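Bromaswood Kids » Science » Why do shelves bend?

Why do shelves bend?

Look at a shelf full of heavy books from the side. Get your eyes level with the edge. You may see that the middle is a little lower than the ends. This is called sagging.

Every shelf with something on it bends, even the strong ones. Most of the time the bend is too small to see. A thin shelf with a lot of books on it can bend so much that a marble put near one end will roll to the middle.

What is pulling it down?

Gravity pulls everything toward the ground. The pull on an object is its weight. When you put a book on a shelf, the book pushes down with its weight, and the shelf pushes back up just as hard. If it didn't, the book would fall to the floor.

The shelf can only push back because something is holding the shelf. Usually there is a bracket, a peg or a side panel at each end. These are called supports. The weight of the book travels along the board to the supports, then down into the wall or the floor.

The middle of the board is the part farthest from the supports, so that is where it bends the most.

Squashed on top, stretched below

Take a rectangular eraser or a kitchen sponge. Draw straight lines across the long, thin side with a pen, all the same distance apart. Now bend it so the middle goes down and the ends come up.

The lines get closer together at the top. At the bottom they spread apart. The top of the sponge is being squashed and the bottom is being stretched. Engineers call the squashing compression and the stretching tension.

A wooden shelf does the same thing, but wood is much stiffer than a sponge, so the change is tiny. Somewhere near the middle of the board there is a layer that is not squashed or stretched at all. It is called the neutral layer.

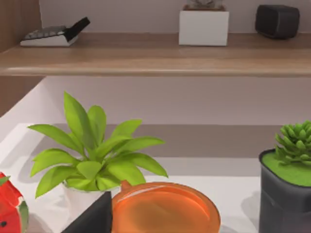

Alfie Crabtree wrote to us to say that his shelf at home has only a few small things on it and he has never seen it bend, so he thinks light things don't count. They do count, Alfie. A light thing makes a light push and a very small bend. Try laying a long ruler on its edge against the bottom of the shelf and looking for a gap. You might not find one, but a scientist with a good measuring tool would.

Long shelves and short shelves

Length matters a great deal. Suppose you have two boards cut from the same plank, and one is twice as long as the other. Put the same heavy book in the middle of each. You might guess that the long board bends twice as much. It bends eight times as much.

This is why a long bookcase often has an extra support in the middle. It turns one long shelf into two short ones.

Thick shelves and thin shelves

Thickness matters just as much, but the other way around. Make a board twice as thick and it becomes eight times harder to bend.

You can feel this with a plastic ruler. Hold it flat and press on the end. It bends easily. Now turn it so the thin edge points up and press again. It hardly moves. You haven't changed the ruler, only how tall it is in the direction you are pushing.

Builders use this idea when they put in floors. The long pieces of wood under a floor are called joists, and they are placed with the narrow edge up.

Why old shelves stay bent

Take the books off a new shelf and it will spring back flat. Take them off a shelf that has been loaded for years and it may stay curved. Wood slowly changes shape when it is pushed for a long time. This is called creep. Damp air makes it worse.

Emil Ruchti, who repairs furniture in the town of Tedberg, has a simple fix for a loose shelf with a small sag. He takes it out, turns it upside down and puts it back. The weight then pushes the curve the other way. Ask an adult before you try this at home, and take everything off first.

Try it: a paper bridge

You will need:
2 stacks of books, the same height
3 sheets of paper
A paper cup
Some coins

1. Put the stacks a short distance apart. Lay one sheet of paper across the gap.
2. Stand the cup in the middle and add coins one at a time. Write down how many it holds before it falls.
3. Fold the second sheet back and forth like a fan, with the folds running from one stack to the other. Test it the same way.
4. Fold the third sheet in half, then in half again, so it makes a flat strip. Test that too.

The fan usually wins by a long way. The folds make the paper taller, just like turning the ruler on its edge. Cut through a piece of corrugated cardboard and you will find a wavy layer of paper inside, doing the same job.

Words to know

Compression: being squashed
Creep: a slow change of shape under a steady push
Joist: a long piece that holds up a floor
Support: something that holds a shelf or beam up
Tension: being stretched

Next: Why do doors squeak?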